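Ticket 328: right arm stops short when closing on thin boxes
Project: Stusa (two-arm sorting table, shared workshop)
Opened by: Tegwen Llewellyn
Picked up by: Manouchehr Jalali
Status: Closed, one follow-up
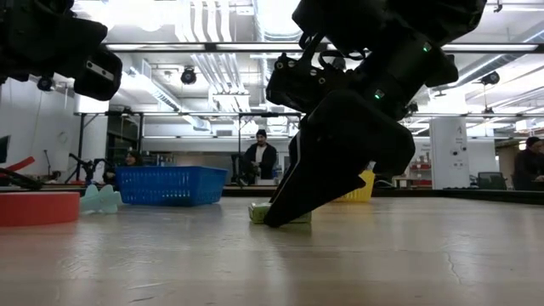

Symptoms

The right arm comes down to the table, reaches the small green box and then faults before the gripper has closed. The status lights on the arm stay green. The log shows "position error, joint 5" and the arm holds where it is until someone clears it from the console.

It does this with flat items only. Anything tall enough to be gripped well clear of the tabletop goes into the blue or the yellow basket without trouble. The left arm runs the same program and has not faulted.

Started in December, after the table was moved nearer the wall. I can't say for certain that the move has anything to do with it.

What I have tried already:
Power cycle of both arms and the controller
Re-homing the right arm, twice
Swapping the box for another of the same size
Running at half speed (still faults, takes longer to get there)

Tegwen

Reply from Manouchehr Jalali

Thanks. Please send the log from one bad run, from the start of the descent to the fault. Also run the arm down to the bare table by hand in jog mode and write down the height the controller gives when the fingertip just touches. Use a slip of paper under the tip and stop when it drags.

Do not raise the error limit to get past the fault. I know the setting is easy to find.

Reply from Tegwen Llewellyn

Log attached, 2,892 lines. The fault is near the end.

Height at touch, jog mode, near the middle of the table: the controller says 2 mm. It ought to say 0. Tried again with a fresh slip of paper and got the same.

Reply from Manouchehr Jalali

Then the controller believes the table is lower than it is. With a tall item you never find out. With a flat box the program asks for a grip height close to the surface, the finger meets the table first, and joint 5 can't reach its target. The log agrees with this: the current on joint 5 climbs steadily for the last part of the descent and there is no sudden jump, so I don't suspect the gearbox.

Two possible causes. Either the table height in the config is wrong, or the arm mount has dropped. Check the mount first. Arm supported, power off, then try each bolt on the mounting plate with the torque wrench.

Reply from Elie Majali

I did the bolts as Tegwen was out. All tight, none moved. I put a level across the mounting bar and it reads true in both directions.

While I was there I checked the wrist as well. The screws on the bracket were fine. The cable loop above it has enough slack at full rotation and doesn't pull on anything.

Reply from Manouchehr Jalali

Good, that leaves the table. When it was moved, did anyone touch the feet?

Reply from Tegwen Llewellyn

Asked round. Aisyah Saragih wound the feet out on the far side because the floor slopes there and things were rolling off. She didn't know the height was in the config. I didn't either, to be fair to her.

Reply from Manouchehr Jalali

That will do it. Leave the feet as they are and measure the table again:

1. Clear the tabletop, baskets and tape included.
2. Jog the right arm to the four corner points in the setup sheet, then the middle.
3. Note the touch height at each, with the paper slip.
4. Enter all five in the table section of the config. Don't average them. The software fits a plane.
5. Repeat for the left arm. It has its own table section.
6. Save, restart the controller, re-home both.
7. Run the green box with a hand on the stop button.

Reply from Tegwen Llewellyn

Done, both arms. The far side was higher than the near side on every reading, so the slope is real. The left arm was out as well, by less. It only gets sent to the near left part of the table, so I suppose it was getting away with it.

Step 4 caught me out the first time. The config wants metres and I typed millimetres, and the controller refused to load it. Fixed and reloaded.

Test: 14 picks with the green box in different places, right arm, normal speed. No faults. The log shows joint 5 current staying level through the descent.

Reply from Upendo Waweru

Could we have a warning when the measured touch height and the config disagree? The arm already feels the contact. I'd sooner see a message than a fault on joint 5 that sends us looking at bolts.

Reply from Manouchehr Jalali

Reasonable. I'll open it as a separate ticket, it needs a change to the descent routine. For now I've added a line to the setup sheet: table moved or feet adjusted, redo the five points for both arms.

Tegwen, please check the fingertip for wear when you next have the gripper off. It has been pressed into the table a fair few times.

Closing this one.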